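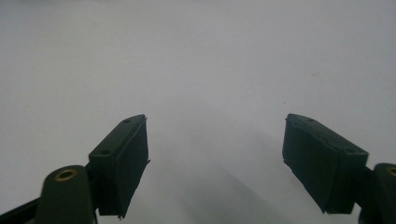

2024-09-01
Zdenka Georgiou

Week 2: Reading a Lease Before It Reads You

Last week we covered what a contract is. A lease is a contract written by the party who owns the building, and the prose style shows it.

Start at the back. The front page has the rent, which you already know and resent. The back pages have the fees. Our sample is the Kaplan Street lease, 12 pages, of which two concern your rights.

Terms for the quiz:

Security deposit. Money you lend the landlord at no interest. In the sample it is $1,000. Look for the deadline for its return, and what counts as "normal wear." Carpet, in landlord law, is expected to live forever.

Joint and several liability. If your roommate moves to Celtport in August with a drummer, you may owe the whole rent. Read clause 8 twice.

Quiet enjoyment. Has little to do with quiet. It means the landlord can't keep barging in or otherwise spoil your use of the place.

Automatic renewal. The lease goes on unless you give notice in writing. A heavy sigh in the hallway is not notice.

State rules differ, so look up your own before you wave this handout at anyone.

For next time: read the Gevetti case in the packet and mark every sentence with "reasonable" in it. Bring a second pen.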